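Print this page | E-mail this page

Ticket 557: Supply air rises and falls in Rooms 11 and 12, fan speed not steady

Site: Esquivel building, first floor, north side
Equipment: Brilent ceiling air handling unit, Zallis room controller
Opened by: Uriel Hinojosa
Handled by: Priltard support desk
Status: Closed

Problem as reported

The supply fan serving Rooms 11 and 12 speeds up and slows down all day. The noise at the ceiling grilles goes up and down with it. The controller shows no alarm. Room temperature reads close to setpoint (18 degrees) in both rooms, so the heating side does not seem to be involved. The fault started in September, after the filters were changed. A full restart of the controller gives steady running for a few minutes, then the cycle comes back.

Support, first reply

Please confirm the following:
- whether the fan is in constant pressure or constant speed mode
- the pressure setpoint and the live reading
- whether both room dampers are moving when the fan changes speed
- whether the new filters are the same grade as the old ones

Do not change the gain settings yet. If they have already been changed, send the old and new values.

Uriel Hinojosa

Constant pressure mode. The setpoint has not been altered. The live reading swings well above and below it, with the fan following a little behind. Filters are the same part number as before, fitted with the arrow in the direction of air flow. Gains are as left at commissioning.

Dampers: Room 12 does not move. Room 11 moves a small amount on every cycle. I can't tell from the screen if the damper is moving the pressure or the other way round.

Support

Put the fan in constant speed mode at its normal daytime speed and leave both dampers on automatic. Watch the pressure reading.

If the pressure is still swinging, the cause is in the ductwork, the dampers or the sensor. If it settles, the cause is in the control loop.

Uriel Hinojosa

Done. Fan speed is fixed and the noise at the grilles is now even. The pressure reading still moves, less than before but enough to see. The Room 11 damper has stopped moving.

I also fixed the Room 11 damper at half open and put the fan back to constant pressure. Swing returned within a few minutes. That seems to rule out the damper.

Support

Agreed. The damper was responding to the change in air flow. Leave it on automatic.

With a fixed fan speed and still dampers the reading should be nearly flat. Please check the duct pressure sensor and its tubing:
1. Isolate the unit and open the access panel on the filter side.
2. Check that both tubes are pushed fully on to the sensor ports.
3. Follow each tube to the duct fitting. Look for kinks, splits and water.
4. Confirm that the high port goes to the supply duct and the low port to the ceiling void.
5. With the fan off, run the zero routine from the sensor menu.

The tubing runs past the filter door on this model and can be caught when the door is closed.

Uriel Hinojosa

Tube on the high port was trapped under the lower hinge of the filter door. It was flattened, with a split on the outer side of the bend. The other tube was sound. No water in either. Ports are the right way round.

Cut the damaged section out and rejoined it with a straight connector from the spares box. Ran the zero routine. Fan back in constant pressure mode at 14:30. Reading is steady and the fan holds one speed. Both dampers back on automatic.

Support

That fits what was seen. A flattened tube delays the signal to the sensor, so the controller keeps correcting for a pressure that has already changed. The split would also have made the reading low, which pushes the fan faster than needed. Expect a lower normal speed from now on.

Please replace the repaired tube with a single length when convenient. A joint inside the unit is acceptable for a short time only. Clip the new tube to the upper rail, clear of the door.

Before closing, please confirm air flow at the grilles in each room.

Uriel Hinojosa

New tube fitted in one length and clipped to the top rail. Filter door opened and closed several times with no contact. Zero routine repeated.

Grille flows measured with the hood. Room 12 is within tolerance. Room 11 was slightly high with the fan at its new speed, and I have taken the balancing damper in by one notch. Now within tolerance. Sheet updated in the plant folder.

One attachment.
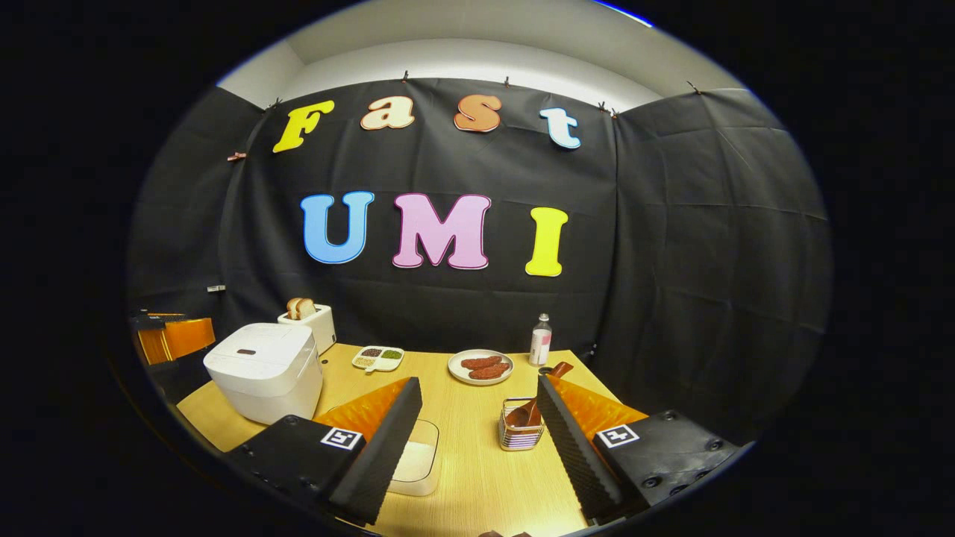
Attachment 1. Room 11, table and black backdrop with foam lettering.

Support

Received, thank you. Flow figures accepted. The unit record now shows the new tube route and the revised balancing position for Room 11.

One item for the next filter change: add a tubing check to the task sheet before the door is closed. The same unit is fitted above the corridor and has the same hinge position. Its tube should be moved to the upper rail at the same visit.

Uriel Hinojosa

Corridor unit checked. Tube is close to the hinge but not marked. Will be moved at the next filter change. Task sheet amended. No further swing on the trend log for either room. Happy to close.

Resolution

Cause: high pressure sensor tube trapped and split at filter door hinge.
Action: tube replaced and rerouted, sensor zeroed, Room 11 rebalanced.
Parts used: sensor tubing, rail clips.
Follow-up: corridor unit, open under planned work.

Related tickets

Zallis controller loses time schedule after power cut
Brilent unit: filter alarm will not clear
Grille noise after damper replacement
Pressure sensor reads above zero with fan off
Room setpoint returns to 18 degrees overnight

Contact the support desk | Copyright Priltard | Back to top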